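Notebook, Curkine arm project (student robotics group)
June 18, 2025
Entry by Juwita Wattimena. Sim work only, arm not powered.

Picked up from Shireen's last entry. The grasp check was still returning a pass for any pose where both fingers reported contact, including poses where the part was touching one finger and the palm. Changed the condition so that each inner finger pad has to report its own contact with the part body, and palm contact is logged separately. Old condition left in the file, commented out, until Shireen has looked at it.

Ran the fixed test set, 16 poses, seed 5. With the old condition all of them passed. With the new one two fail, both at the largest yaw offset. Those are the same two that Navaratnam flagged by eye in the spring, so I am fairly comfortable with the change.

Lighting and background are still the defaults. Plain grey behind everything, no floor or bench loaded in the view. The gripper and the part are both close to black, which makes the edges near the palm hard to pick out on the lab monitor. I want a lighter material on the part before we do any more checks by eye. Colour has no effect on the physics, so it can go in without rerunning the set.

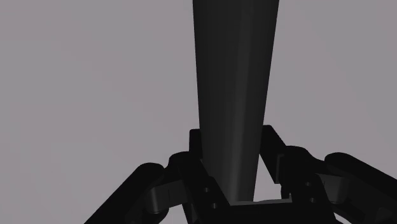 GRIPPER / WRIST VIEW

The view is along the length of the bar, so the taper is mostly perspective and should not be used to judge tilt. Use the pose readout. The gap between the bar and the right upright link is a better visual cue, as the background shows through it. If we want a number for it, measure in the model.

Collision meshes: the finger links are using the simplified hulls from the Esby import. Fine for the outer links. For the inner plates the hull fills in part of the space beside the palm, and contact gets reported slightly early. Replaced the hulls on the inner plates with boxes, left and right. Step time went up by nearly 2 ms, acceptable.

Friction on the pads is unchanged. Londen's handout gives a range and we are at the low end of it. Leave it there until the real pads are measured.

To do
- Shireen to review the contact condition, then delete the old one
- lighter material on the part
- rerun with 100 random poses once the box meshes are merged
- log palm contact to its own column; at present it overwrites the right finger flag when both occur in one step
- ask Navaratnam whether the November demo needs the wrist view or only the side view

Files are in the shared folder under grasp_check. The config I used is saved beside the results.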